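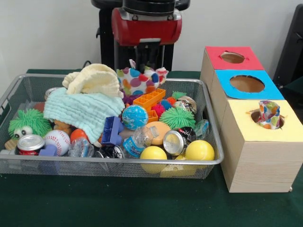

Small things gathered in one wire-mesh tray, with three wooden boxes stacked to the right.

The Mixed Tray: Sorting Small Household Things in Family Homes

Almost every home has a place where small things come to rest. It may be a kitchen drawer, a bowl by the front door or a basket kept on a low shelf. The Weltton Household Centre has given its winter programme over to this subject, and in particular to what its staff call the mixed tray: a single open container in which toys, cloths and items meant for the recycling have ended up together.

The contents are familiar. A spiky rubber ball lies near a crushed can. A waffle-weave towel shares its space with building blocks, a small ball printed like a globe and a soft toy covered in coloured dots. Each has a proper home elsewhere, and the work of tidying consists largely in deciding where that home should be.

The Centre's guidance, first issued in June and since revised, recommends that the tray be emptied completely before any sorting begins. Cloths should be taken out first. They occupy the most room and tend to conceal smaller pieces, and a knitted item lifted in haste may carry a block or two away with it to the wash. Once shaken out and folded, they should leave the table altogether.

Cans and bottles come next. Households in the Quinlan district, where 44 families took part in the autumn course, are asked to rinse these before placing them in the kerbside box. Families who keep clean bottles for craft work are advised to set a limit and hold to it. The course suggests 2 per child.

Toys are left until last, and here opinion at the Centre is divided. The Surko method, taught at Weltton for seven years, sorts by kind – balls with balls, blocks with blocks. The newer Cedik method sorts by use, so that everything a child is likely to take into the garden is kept together whatever its shape. Both have their supporters. Younger children generally manage the first more easily, while parents of older children report that the second lasts longer between tidyings.

On containers there is broader agreement. Wire mesh allows the contents to be seen from the side and is easily wiped down, though very small pieces are better kept in a closed box. Wooden boxes stack well and take up little room on a shelf. Coloured tops are helpful to children who cannot yet read a label, provided that the same colour is always used for the same contents.

The next course takes place in Room 101 of the Centre and is open to all residents. Those attending are asked to bring one unsorted tray from home.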